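Chapter 4

Where Do the Examples Come From?

27 comments · 770 shares

I promised at the end of the last chapter that we'd get our hands dirty, and I meant it! Up to now we've talked about learning systems as though the examples simply turned up one morning in a tidy box, ready to use. You've met the sums, you've seen what a policy is (the bit that looks at the world and decides what the arm should do next), and you may be itching to train one. Hold on a little longer. I'd like to spend this whole chapter on the part that ate most of my first year in the field, and that was gathering the examples themselves.

Let me tell you how I started. I was working with Drita Stojanovska on a project we called Punia, and the job sounded easy enough: get an arm to fetch things from kitchen shelves and put other things back. We did it all in simulation, in a rendered kitchen, with a simulated arm that I steered by hand through a clumsy little controller. One try, from the starting pose to the finish, made one example. Drita wanted 500 of them by the end of August. I thought I'd be done in a week, with time left over for a holiday.

I was still at it when the evenings were drawing in.

The steering was slow, for one thing. Reaching into a cupboard is something you and I do while thinking about supper, but through a controller you have to care about every joint. The wrist has to come in at a sensible angle, the hand has to clear the edge of the shelf, and the elbow has a way of swinging into a door while you're busy watching the fingers. My early tries were full of stops and wobbles (I'd get the hand near the thing I wanted, lose my nerve, back off and come in again), and I kept every one of them, very proud of myself.
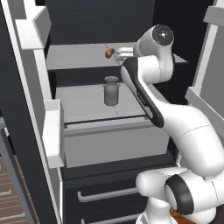
Then Drita sat down with me one afternoon, at half past three or so with a pot of tea, and we played the lot back. What a sobering couple of hours! She asked me two questions over and over, and I'd like you to write them inside the cover of your notebook. The first was "Would you want the arm to do that again?" The second was "What changed since the last one?"

Take the first question. A learning system that copies will copy your dithering just as happily as your good moves. If I pause for a long time in front of a shelf, the pause goes into the record, and the system has no idea that I was only scratching my nose. We'll look at trimming pauses in section 4.3, and at the harder matter of whether to keep a try where you went wrong and then put it right. Drita keeps them. I used to throw them out, and I've come round to her side, mostly.

The second question hurt more. I had 500 examples in the end, all right, but for a great many of them I'd left the things on the shelves exactly where they were and simply gone again. So my system learnt one reach very well indeed. Move the target a hand's width along and it went for the old spot with complete confidence! A smaller pile with more variety would have served me better. These days I shuffle the items, the starting pose of the arm, the shelf I'm reaching for and the viewpoint of the camera before each new try, and I let the computer pick them, as I have favourites and you will too.

Doing this in simulation makes the shuffling cheap, and resetting the room takes one key press. It brings its own troubles, mind you. Rendered light is often kinder than real light, and simulated contact can be a bit odd. We'll come to all that in Chapter 6, when we move over to the Landry arm and some real crockery.

Before you read on, open the Drindix folder that goes with this book and load the kitchen task. Record ten tries without reading any further. Don't tidy them up and don't delete the bad ones. Jot down beside each one what you were trying to reach, whether you got it, and anything that annoyed you along the way. You'll need those notes for section 4.1, where we decide what a single example ought to contain.

27 comments · 770 shares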